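Right, the robot arm post. A few of you asked after I moaned about the delivery, so this is going to be a thread. Get a tea.

The kit is the Flarker, sold by a small firm called Somlow. Two arms, two grippers, the software, and a year of someone answering your emails. I help run the demo space at Hurkthorpe and we've got it on trial until March.

First question everyone asks: what does it cost? We're on the monthly trial, 890 quid, and that covers support but not the bench. You supply your own bench! I did not read that bit.

Setup took me 2 days. Reda Gaber, who's done this for a living, reckons he could do it in an afternoon and I believe him. The bolts are fine, the manual is fine, the network settings page is a small crime.

Anyway, the job. We want it to do shop shelves, so picking up cereal boxes by the top and popping them on a shelf. Dull for a person, surprisingly fiddly for a gripper, and exactly what the people who visit us keep asking about. 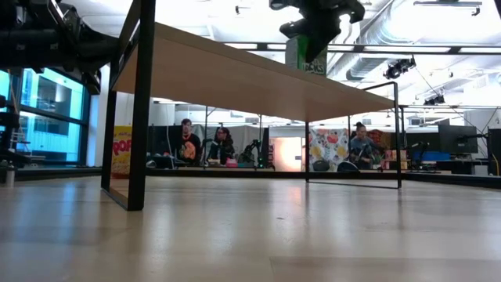
The thing I keep coming back to is how much the box matters. Cereal boxes give a bit when you squeeze them. Set the grip too high and you crease the lid, too low and the whole thing swings about like a pub sign. There's a slider for grip strength that goes up to 100 and I've ended up living at 55.

(Yes, I did try 100. I'm not posting the box.)

Teaching it a new move is the best part of the whole kit. You guide it through by hand, it saves the move, you tidy up the start and end on screen. Fadwa Salem picked it up quicker than me and she'd only come over to borrow a screwdriver.

Worst part is the app. It logs you out if you leave it alone for too long, and it doesn't tell you it's done it. You press go, nothing, you check every cable in the building, then you see the tiny grey login button. Somlow say a fix is coming.

Someone asked about the wrist cameras. They come with the full kit and I'd pay extra for them if they didn't. Being able to see what one arm is up to from the other one saves me so much walking round the table – and squinting, mostly the squinting.

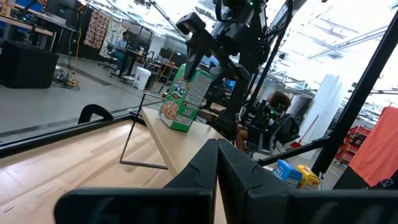 Apple Jacks on the shelf board, seen past the other arm's fingers.

How does it compare with the El-Sayed one we had last year? Quieter, slower, much nicer to teach. The El-Sayed had the better app by miles though. If you could glue the two together I'd be done shopping.

Would I buy it? For demos and teaching, yes, I think so. For a proper shop doing this all night, I'd want to see it run a lot longer than we've run it, and I'd want that login thing sorted first.

Trial's still going, so send me things you want it to pick up. No eggs. Reda has already asked about eggs.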